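The Cart

The kit came from Drusto in February, in a box with no instructions for the last 4 steps. My sister and I built it anyway, over two evenings, and then it sat on the shelf because she moved out to Grumcombe and took the charger with her.

In July she called and said she wanted it back.

"You said it was mine," I said.

"I said you could keep it for a while."

I took it down and wiped it off. The brown plates on top had come a little crooked, so I loosened the screws and set them straight. I had forgotten the pattern on them. She had picked it because it looked like the tiles in our grandmother's bathroom.

One wheel squeaked. I put a drop of oil on the axle and turned it by hand until it stopped. Then I looked up what a new one would cost, and Ferkuto had stopped selling that size. The blue ones were all gone.

I put it on the white table and sent her a message. "It still has both wheels."
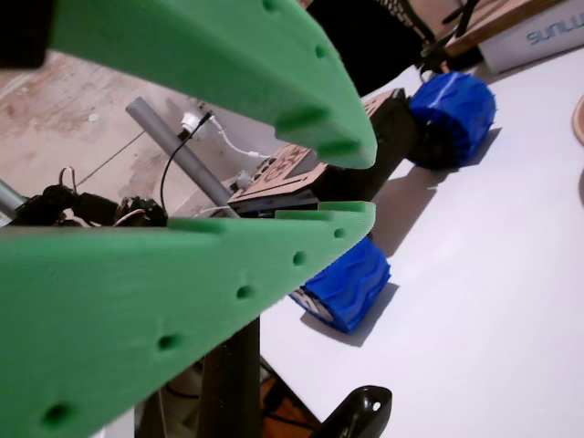
Saturday's Bus, Any Saturday

She wrote back after supper. She said the wheels were brighter than she remembered, and that I should bring it myself, on the bus, and stay for some two nights.

I packed it in a shoe box with a towel around it. At the station I bought a bag of oranges from the Hồ stand and held the box on my lap the whole way. When she opened the door she took the oranges first.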